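Stedia Residents Board > Building Matters > Quiet hours in the shared courtyard

Stedia_Office
Posted 04/08/2019
Residents are reminded that the courtyard between the Jorkine and Usteler buildings is subject to quiet hours beginning at 9 in the evening. The office has received written complaints regarding amplified music and furniture being moved after that hour. Comments on the proposed rule change, which would close the courtyard entirely at night, may be entered in this thread.

jorkine_4th_floor
I wish to register my support for the proposal. Our bedroom windows face the courtyard, and the present rule is not enforced. Two letters to the office have produced no change.

M_Usteler
I must respectfully object. The courtyard is paid for by all 94 households. Closing it penalizes residents who sit there quietly after work. The existing rule is adequate if it is applied.

jorkine_4th_floor
It has not been applied. That is the substance of my complaint.

courtyard_east
Could the office state what enforcement would cost? The last notice mentioned an evening attendant but gave no amount.

Stedia_Office
The quotation received from Urrutia is $2,335 for the summer season, ending in October. Rubber feet for the metal chairs would cost a further $300. Neither expense has been approved.

M_Usteler
The chairs should be dealt with first. Most of the noise I hear is metal dragged across stone, and the lesser sum would address it.

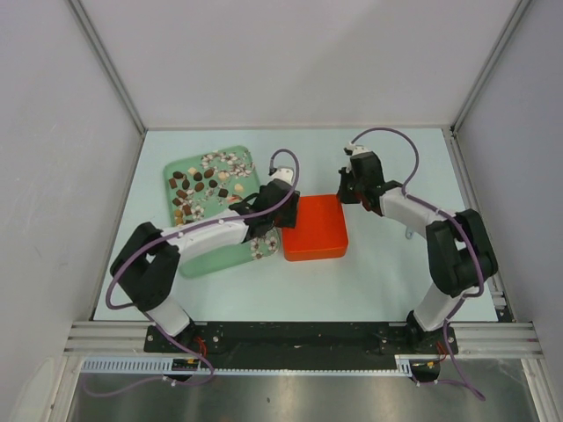
I would also ask that the present hours be posted at both gates. New tenants are not given a copy of the rules when they sign.

jorkine_4th_floor
I have no objection to the chairs or the signs. I do not accept that they will deal with the music, and my support for closing stands.

courtyard_east
I agree with the previous post as to the music. I would prefer the attendant to a locked gate.

Stedia_Office
The comments above have been entered in the record. Signs showing the present hours will be ordered for both gates. The proposal to close the courtyard remains open for comment.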